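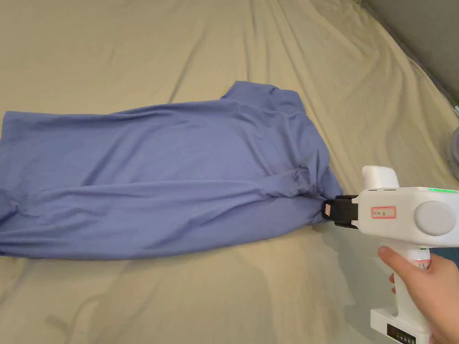 Most folding advice starts with the fold. I think it should start a minute earlier, with the cloth still in a heap, because that is where a shirt is won or lost. If a sleeve is twisted inside the bundle, no amount of careful creasing later will get you a flat rectangle. You get a lump with neat edges.

I came to this view slowly. For years I folded cotton tops the way my mother did, in the air, chin holding the collar, arms out wide. It is fast and it looks competent. It also leaves the hem crooked nearly every time, and the shirts at the bottom of the pile come out needing an iron. My neighbor Haruna Onishi folds on a sheet spread over her dining table, and her drawers shame mine.

Her method has very little to it. Put the shirt down. Find a corner and pull it out to the side before doing anything else. Then find the collar. Smooth from the middle toward the edges with a flat hand, and only then fold.

The sheet matters more than I expected. Bare wood is too slick and a bedspread is too soft – the shirt sinks in and takes its wrinkles with it. Plain fabric holds cotton just enough. A plain color also helps you see where the garment ends, especially with dark blues and purples, where a fold and a shadow look much the same.

I don't hold with folding boards. I bought a Vamis board in February and used it for 5 loads. It gives every shirt the same width, but you still have to flatten the shirt first, and by then the hard part is over. It lives behind the dryer now.

People tell me that life is too short for this. Maybe so, and towels can go in the closet however they land. A T-shirt is different. You wear it in front of other people, and the extra time is maybe half a song on the radio. I would take that over ironing any day of the week.

Špela Matić

307 shares | 5 comments

Contact | © 2025 Trorkska | Back to top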